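Watching Pop Stars Run: Audience Reactions to a Televised Celebrity Sports Day
Final report, Media and Audiences seminar, Ruvaswood College

1. Why this topic

Our group was assigned "live entertainment," which everyone else took to mean concerts. We picked the Flarness Games, the yearly holiday special in which singers, actors and one very determined weather presenter compete in sprints, archery and a relay. It runs 90 minutes, of which the sports take up a modest share. We wanted to know what viewers talk about while it's on, and whether any of it concerns athletics.

2. Method

We collected 3312 public comments from the fan forum Jodus, all posted during the July broadcast. After removing duplicates, posts made only of hearts, and a long quarrel over a parking lot, we had 1686 left. Each was sorted into one of 8 categories. Two of us coded every comment separately and then argued. The category "hair" was added on the second evening, under pressure from the data.

We also asked to visit the Prantl studio, where the special is taped, and were let in for a morning when the hall was being set up for a cooking contest. We learned a good deal about floor tape. The staff were patient and answered our questions about how the relay is lit and why the long jump always seems to happen during a commercial.
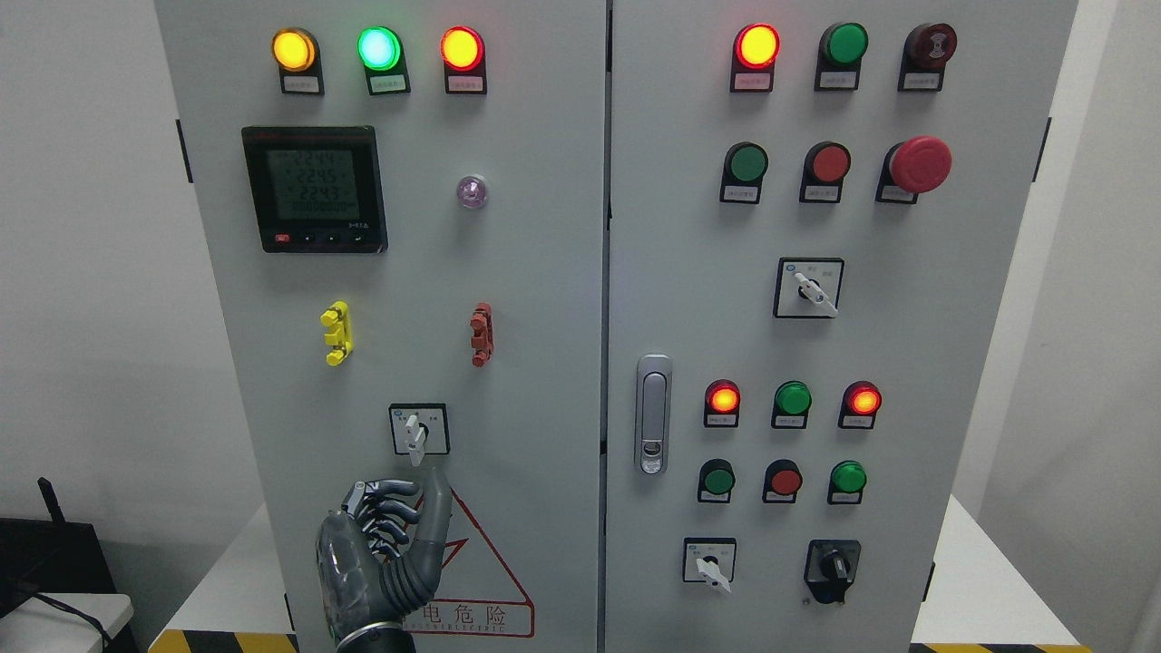
The answer on the long jump is that it takes forever to rake the sand. The producers would rather sell detergent than show raking, and after timing one rake on an old recording we saw their point.

3. Results

Hair was the largest category. Outfits came next, then complaints about the hosts talking over the music. Actual results ranked second to last, just ahead of "weather," and most of those posts were asking who had won because the camera had been on somebody's bandmate in the stands.

Archery was the exception. Comments slowed down during each shot and picked up right after it, and people who had shown no interest in sport all evening turned into stern judges of elbow position.

4. Limits

We studied one forum and one broadcast. Jodus users are already fans, so a casual viewer may care even less about the relay than our numbers suggest. Sarcasm was hard to code, and "wow, great running" remains in dispute within the group.

If we did it again we would start with fewer categories and agree on what counts as an outfit. Headbands cost us most of a weekend.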